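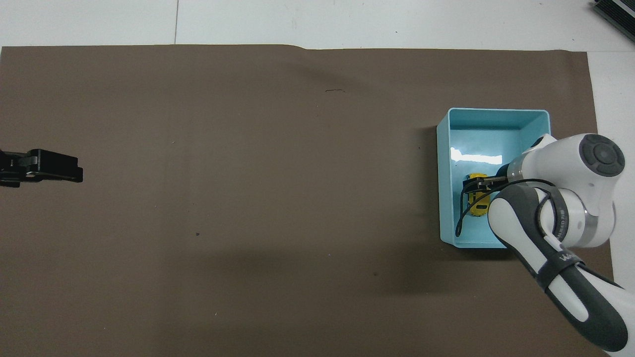 *Brown paper laid over a white tabletop*

Teenagers in Magbanua have got their youth club back, and they could hardly be happier about it! The Pomis Street centre opened its doors again in November, four years after council cuts closed it, and 96 young people signed up in the first week.

The club will run on weekday evenings until 9pm, with a late session once a month for over-14s. There's a boxing gym in the old boiler room, a kitchen where members cook their own tea, and a homework room that has proved far more popular than anyone expected (the free toast may have helped).

Youth worker Keegan Ellery, who came to the club himself as a boy, has been made full-time manager. He was grinning from ear to ear on opening night.

"I've had lads asking me in the chip shop for years when we'd be open again," he said. "They were stood outside the shops in the rain with nowhere to go, and then people complained that they were stood outside the shops. Now they've got somewhere warm, with people in it who know their names. I'm over the moon."

The money has come from the council's neighbourhood safety fund, with a smaller sum from the charity Votia. It covers wages, heating and a minibus for two years. A petition calling for the club to be saved had 300 names on it when it was handed in at the town hall last spring, many of them collected by the teenagers themselves.

Local police are backing the club too. Neighbourhood officers will drop in for table tennis and a chat, in ordinary clothes if members prefer it, and the first match ended in a thumping win for the under-12s.

Parents we spoke to were delighted. One mum of three said her eldest had come home talking non-stop about the boxing coach, and had gone to bed without an argument for the first time in months.

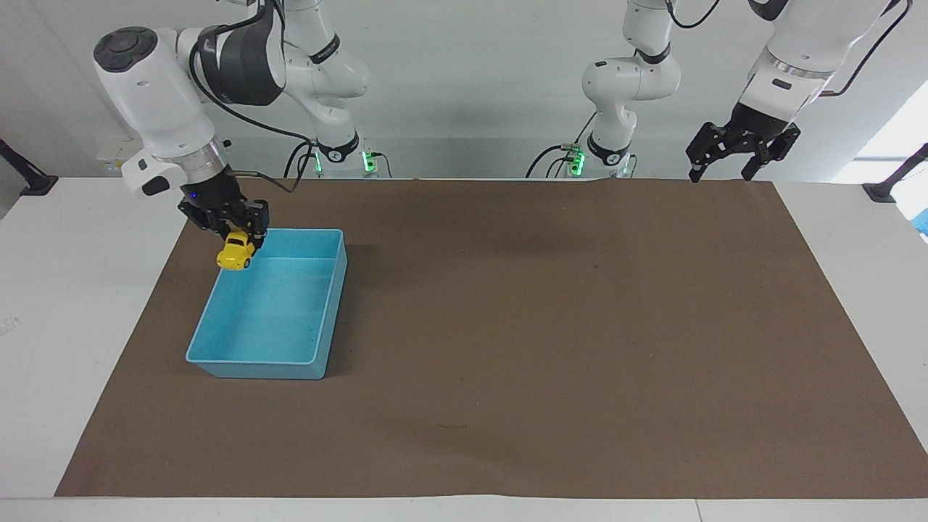 ## How to join

Membership is free for anyone aged 10 to 18 living in Magbanua or on the Nesa estate. Forms are at the front desk, and a parent or carer needs to sign for under-16s. The minibus leaves the Nesa shops at 5.30pm and brings everyone home after closing.

The club also needs 22 more adult helpers, especially for the kitchen. Training is given, and you don't have to be any good at table tennis.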